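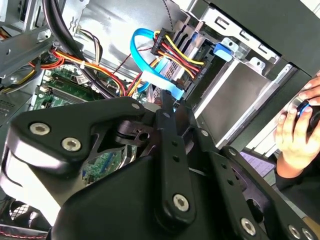 Inside a desktop computer case, with a blue SATA cable.

Grekell is a Canadian television sitcom about a family who run a repair shop in the town of Torkach. I grew up on it, so forgive me if I gush a bit! It ran for 91 episodes, and the theme tune still gets stuck in my head.
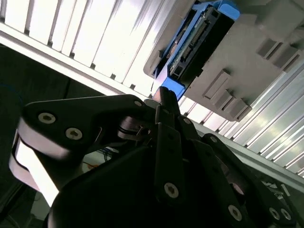
Cast and ending

The Ansari kids were played by real siblings – my favourite bit of trivia – and the youngest left before the last season. The finale went out one January, with the shop sold to the rival Pretard chain (I cried, and so did my mum).
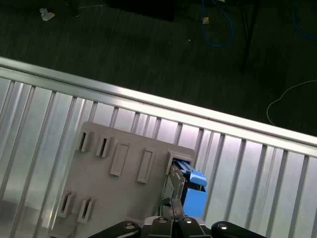
The fan club had 1668 members at that point, and about 237 of them wrote in asking for a different ending.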